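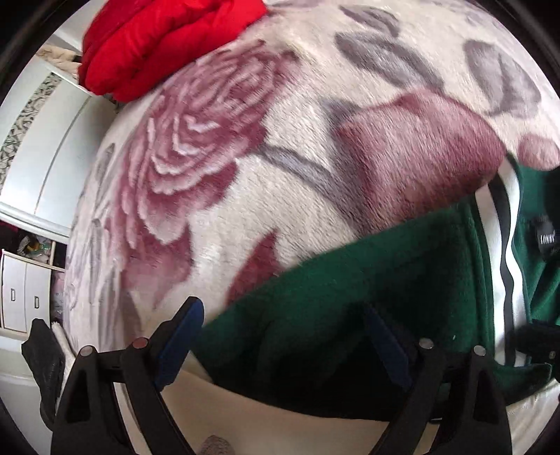
Fergal Nic Giolla wrote after the first version of this review went up that the spin figure could not be right, and that no compact washer in this class drains a double-size blanket properly at its top speed. I reran the test with his objection in mind. The figures below are from the second run.

The Serra 116 is a front-loading washer sold by Elitz for apartments with limited floor space. The drum is stainless steel, the door opens to the left only, and the controls are a dial and a row of flat buttons. Mine has been in use since September in a closet with a wood floor over joists, a poor surface for any washer.

Bulky items are where small machines usually fail. A thick pile blanket soaks up water unevenly, gathers on one side of the drum, and trips the balance sensor. The Serra makes 3 attempts to redistribute the load. If all of them fail, it drops to a low spin and finishes without an error code, so the only sign is a heavy, dripping blanket. In the first run I took this for a normal result. Fergal was correct to question it.

Second run: one plush blanket, liquid detergent at half dose, Bedding cycle, cold fill. I added 2 bath towels opposite the blanket to even out the drum. The machine balanced on its second attempt and held full speed for the whole final spin. The blanket came out damp, with no water running from the hem when lifted.

Extra rinse should be switched on for anything with a deep pile. Without it, I could still work up suds by squeezing a corner in a sink. The setting is not remembered between loads and has to be chosen again each time.

Noise is acceptable during the wash and poor at the start of the spin. The supplied feet are hard plastic. I replaced them with Pritis rubber pads, and the machine stopped creeping forward. Elitz should include something similar at this price.

The lint filter is behind a panel at lower right. It opens with a coin. Leave room for a shallow tray, as the drain hose holds less than the filter housing releases.

The manual lists blanket limits by dry weight only. Pile depth matters more in practice. If a dry blanket has to be pushed in to close the door, take it to a laundromat.

Rating: 3 out of 5. The Bedding cycle works with a balanced load. The missing error code is a fault and should be fixed.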